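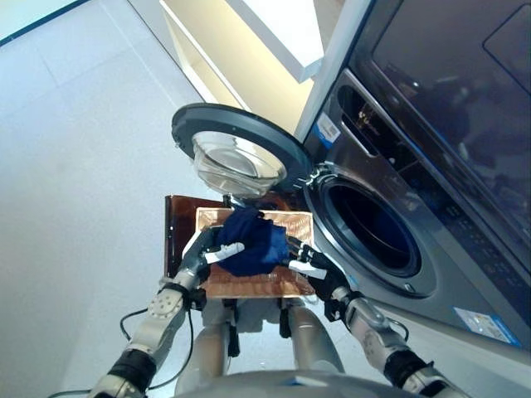

Washing machine with the door open, laundry room, Flallgate

Home | Rooms | Jobs | Contact

Filed under: Vacancies, Housekeeping

Laundry assistant, part-time. Gurnent runs 56 serviced rooms at Flallgate and needs one person for the morning wash. 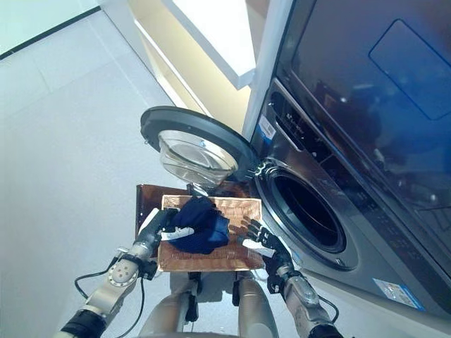
The work is mostly guests' clothing, with some towels. Each guest's things are kept apart and washed on their own, even if it is a single navy item on a tray. You will load and empty the front-loaders, check pockets, fold, and return everything to the right room. Darks are done first. Please tell us if you
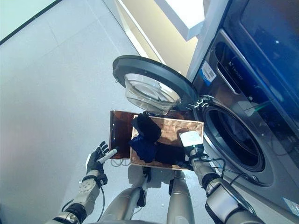 have used a commercial dryer before, though we can show you. Shifts are four hours and you will be on your feet throughout. The job starts in October.

Apply in writing to Dušan Hrnčiar at the Flallgate desk, quoting reference 113.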